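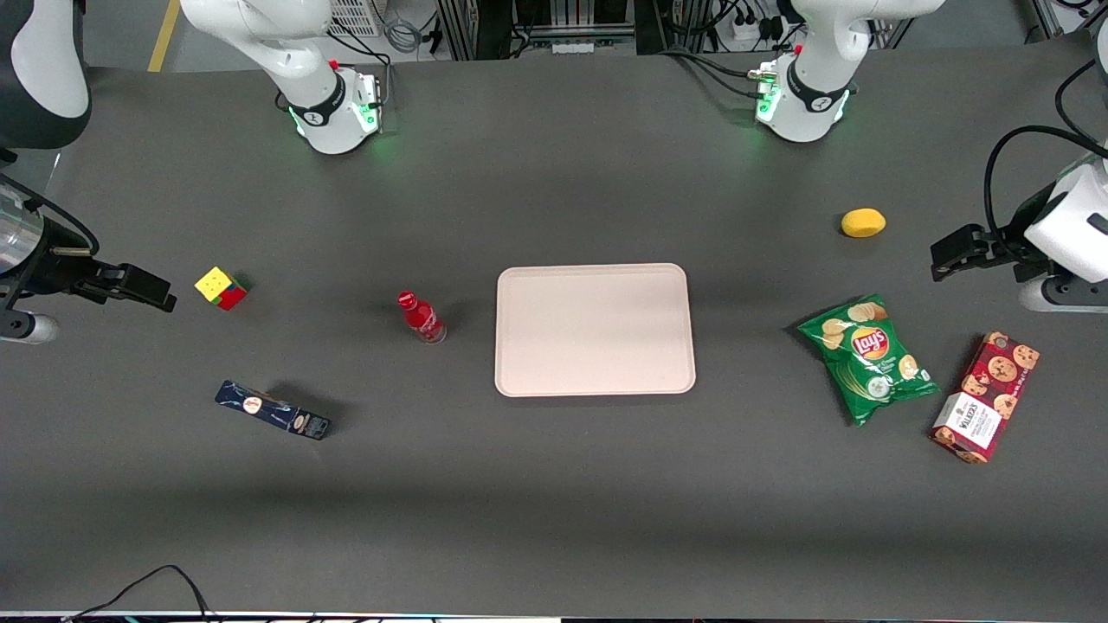 Could the report say a bit more this time about what goes on the trays, and a bit less about the budget lines? That was the request that came back to us from the Pundov office after our last report, and we were so pleased to get it that we have turned the whole thing around and put the trays first. The money is still in here, further down, for those who want it.

As you will remember, the grant pays for the tray table in the family room at Bridutside, where people come in after a stay in the hospital, or while they are still getting used to a stiff hand or poor eyesight, and practice the small everyday business of picking things up, sorting them and setting them out for somebody else. We use ordinary things from the shops and from people's cupboards. A pink plastic tray with a raised rim, a bag of Lay's, a box of Walkers chocolate chip cookies, a little red bottle, a Rubik's cube, something round and yellow like a lemon: that is a very typical table for us. People know what these things are for, and they have opinions about them, which gets a conversation going before anyone has touched anything.

We have learned a good deal since January about choosing the things. Our first sets were all much the same size, mostly small cartons, and visitors got through them quickly and then sat back. Mixing the shapes has helped enormously. A chip bag gives way when you take hold of it and wants a lighter touch. A long box has to be turned before it will sit straight alongside its neighbors, and a cube is pleasant to hold but takes up a surprising amount of room once it is on the tray. Color matters too. We moved to a dark gray tabletop in the spring and went with pale pink for the tray, and several visitors with low vision have told us they can find the rim much more easily than they could with the old white tray on a light table. (The old trays have gone to the kitchen, where they are much appreciated!)

The usual session begins with the tray empty in the middle and the things spread out around it. After that it is up to the visitor. Some like to be given a little order to fill, such as a snack for a guest, and some would much prefer to be left alone with it for ten minutes. We had planned a printed sheet of tasks in rising order of difficulty, and we did print it, but in practice the sheet mostly stayed in the drawer. We would like to keep it as an option for new helpers, who find it comforting, and drop it from the list of things we report on.

Now to the figures. In the period covered by this report we held 592 sessions, and the grant spent on the table, the trays and the things that go on them came to 2454 dollars, against 2289 dollars planned. The overspend is nearly all food. Cookies and chips that have been handled all week do get opened in the end, and we hadn't allowed enough for replacing them. We have since set aside a shelf for packages that are for practice only, and we expect next period's spending to come back into line.

There have been a few things we did not manage. The second table, intended for the upstairs room, is still waiting on new flooring. The Zillex order for deeper trays came with 3 of them cracked along one corner, and the replacements have been promised but hadn't reached us as we were writing. We also hoped to hold an exchange day with our friends in Riihimäki, who run a very similar table and have been generous with their advice, and that will have to wait for the new year.

For the coming months we would like your agreement to two small changes. The first is to buy more things in soft packaging, as these are what visitors ask to practice with most. The second is to lend trays out, so that people can carry on at home with whatever is in their own cupboards. We could start with the trays we already have and would ask for nothing extra until we see how many come back.

Receipts and the attendance sheets are in the folder sent to you on 22nd November. If anything in there looks odd, please do ring or write, and you are always very welcome to come and sit at the table yourselves.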